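Gallery news: October

Salt Line comes off the wall at the end of the month

Lise Fraser's Salt Line has hung in the long room at Storkomgate Gallery since autumn, and October is the last month to see it there. The work is made up of 179 small panels of dyed linen, each stitched to the next with waxed thread, and it runs the full length of the north wall before turning the corner. Fraser dyed the cloth over two winters using tea, rust and seaweed collected near her home. The greys at the far end are the oldest pieces.

The work is going into storage for conservation. Our textile conservator, Nhi Hứa, has found some fading in the panels nearest the doors and would like them rested in the dark for a good while. The filters on the front windows will be replaced at the same time. We don't have a date for the work's return and will print one when we do.

Visitor numbers for the long room stood at 3,321 at last count, which is a good result for a room that used to be a corridor. Thank you to everyone who filled in a comment card. Several people asked about the smell near the corner panels. It is the wax and it is harmless.

What goes up next

Didier Vasseur's colour woodcuts will take over the north wall. He is bringing 16 prints from the Phan series, all of them made from a single set of blocks that he recuts between editions. He will also lend four of the blocks, which will be shown flat in the low cases. Please don't lean on the cases. The legs are being repaired, but they won't be done in time for the opening.

Stanisława Czerwiński has written the wall texts. They are shorter than our usual ones, and large print copies will be at the desk. Her longer essay on Vasseur's early work is in the new catalogue, printed for us by Simorell on a heavier paper than last year's. It costs $30, or $25 for members. The member price applies at the desk only — the online shop can't handle it yet.

The long room will be closed for changeover for nine days. The ceramics room and the courtyard stay open, and the side entrance on the laneway will be the way in. There is one step, with a portable ramp. Ring the bell if you need it put out.

Talks and workshops

Ayman Ait Brahim's talk on natural dyes has moved from the library to the studio, starting at 6 pm. Seats are first come, first served. He will bring samples that can be handled, including a madder red that took him most of a year to get right.

The beginners' relief printing course is full. A second group will run if we get enough names, so please leave yours at the desk. Aprons are supplied, but bring old shoes.

The Daltudix sound piece in the stairwell has been turned down after requests from the café. It can still be heard well from the second landing.

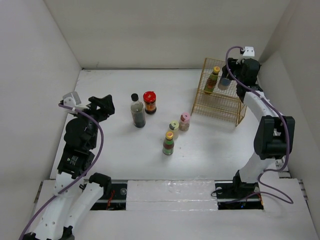 Bottles and jars on the tabletop, between the two robotic arms.

Members' renewals

Cards that run out this month can be renewed at the desk or by post. Please check that we have your current address, as a number of winter newsletters came back to us. Concession holders need to show their card again this year.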